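4. What the repair logs can and can't tell us

4.1 The logs as we found them

Three of the four landlords keep a repair log. Studell does not, or did not until August, and what it sent us was a folder of emails and a spreadsheet with the tenant names blanked out. We used the spreadsheet. The emails we read but did not code.

None of the logs was set up for research. Somboon House logs a job when the contractor's invoice comes in. Emetmont Homes logs it when the tenant rings. Clongate does a bit of both, depending who is on the desk. So "days to repair", the one number every board asks for, means a different thing in each place, and on paper Somboon looks very fast. It isn't especially. A leak reported on the first of the month and invoiced on the twentieth goes down as a same-day job.

We raised this with all four landlords. Two knew already. One asked us not to change the way the figure was worked out until the next return had gone in, and we have respected that, so the published return and our Table 3 will not match. Readers comparing the two should use ours for differences between sites and theirs for change over time within Somboon.

4.2 Matching repairs to support visits

The wider question of the study is whether tenants who get regular support visits report problems earlier, while they are still small. To look at this we had to join the repair logs to the support workers' visit sheets. No shared tenant number. Flat numbers were used instead, with move-in and move-out dates to catch changes of tenant.

Clongate was the hard one. The building dates from 1912 and has been cut up and renumbered at least twice, and the visit sheets still use the old numbers for the top floor. Walter Flores matched these by hand against the rent roll. A second reader (Mayuree Jaidee) then did the same without seeing his list. They disagreed on 14 flats, and in 5 of those the disagreement could not be settled, so the flats were dropped from the joined file. They stay in the repair counts for the building as a whole.

Visit sheets had thier own problems. A visit where nobody answered the door is sometimes logged as a visit and sometimes left off. At Emetmont there is a tick box for it. Elsewhere we relied on the notes, and where the notes were blank we treated the visit as having happened. This will overstate contact, probably most at Studell, where the notes are thinnest.
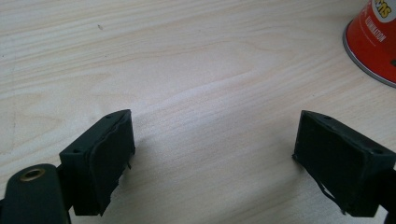
Figure 4. Pale wooden tabletop, seen from above between two black gripper fingers.

Dates were the other trouble. Support workers tend to write up at the end of the week, and a good share of visits carry the date of writing up, not the date of the visit. We can see this because they bunch. It matters for anything finer than a week, so nothing finer than a week is reported. An earlier draft had a section on same-day reporting, i.e. whether a tenant rings in a fault on the day someone has been round. Taken out. The dates won't bear it.

4.3 What counts as "small"

Each job was given one of three grades by cost: small, middling, large. Cost is a poor guide to how serious a fault is for the person living with it. A broken door closer is cheap and can keep somebody awake for a month. A new boiler is dear and may go in before the old one has failed. But cost was the only thing all four landlords recorded in a like manner, and the job descriptions were too short to grade by. "Attend re kitchen" appears a great deal.

We tried grading by trade instead (plumbing, electrical, joinery, other) and the general pattern held, though weakly, and "other" swallowed too much. Those tables are in the appendix for anyone who wants them.

Planned works were left out wherever we could spot them. Somboon marks planned jobs with a P. Emetmont keeps them on a separate sheet altogether. At Clongate and Studell we took out any job done to every flat on a landing within the same fortnight, which is crude and may have lost us some real faults, a burst riser for instance.

4.4 Interviews

We also spoke to 33 tenants across the four sites, mostly in their own flats, some in the common room where they prefered it. These were not meant to be a sample of anything. People were asked how they report a fault, who they tell first, and whether they have ever held off.

Plenty had held off. The reasons given were not the ones we had gone in with. We had expected worry about being blamed for damage, and there was some of that, but far more often it was the phone. Long waits, credit running out, being asked for a job number they didn't have. Several tenants told the support worker in the corridor and took that as reported. Sometimes it was passed on, sometimes not, and there is no field on any of the four visit sheets for it. A tenant at Emetmont had mentioned the same damp patch to three different workers over a winter and was down in the log as having no faults.

So a flat with many visits and no logged repairs could be a flat in good order, or one where everything is being told to the wrong person. The joined file can't separate the two. This is the biggest weakness in the section and we would sooner say so here than bury it at the end.

4.5 Sites and staffing

One further point, on turnover. All four sites lost support staff during the study. At Studell the post stood empty for part of it and agency cover did not fill in visit sheets at all. Those weeks are coded as missing, not as zero visits. Funders' returns for the same weeks show zero. We checked whether treating them as zero changed the results in Section 5 and it does, in favour of visits, which is a reason for not doing it.

Clongate had a change of manager and, with it, a change of log. Old and new run side by side for a few weeks with some jobs in both. Duplicates were taken out where flat, trade and cost all agreed. Where cost differed by pennies (VAT rounding, we think) they were treated as the same job.

The final joined file was closed on 11 October 2022. Late invoices from Somboon after that date are not in it. Coding notes and the list of dropped flats can be had from the authors, with flat numbers removed.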